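Griltum: colour labels for household packaging waste

Griltum is a small text dataset on how people sort kitchen packaging at home. It holds 520 entries from 27 households, each giving the item as the resident wrote it, the bin chosen and the bin listed in the local council guide.

Maintainers: Yufang Ding, Harpreet Girard 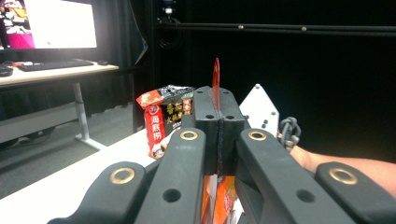
Page last modified: April, revision 85

Files

entries.csv: one row per item, UTF-8, comma separated
guide.csv: bin rules copied from the council guide, keyed by material
notes.txt: free comments from residents, names removed

Fields in entries.csv

item_text: spelling left as written
material: assigned by Ding, checked by Girard
bin_chosen: red, yellow, green or none
bin_guide: same codes; blank where the guide is silent

Known problems

Soft plastics are over-represented. Snack wrappers, bread bags and frozen pea bags were often entered under one name, and 60 rows could not be split. These carry material = mixed. Two households switched to the Keltar bin layout partway through, so their yellow codes should not be compared with earlier rows. 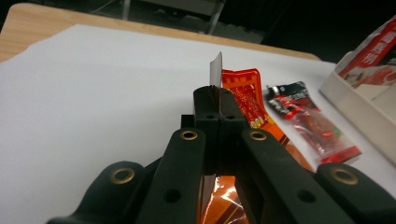
Licence and reuse

Free for non-commercial use. Cite the revision number. Corrections to guide.csv should quote the page of the guide. The Lilier subset is distributed separately and uses different bin codes.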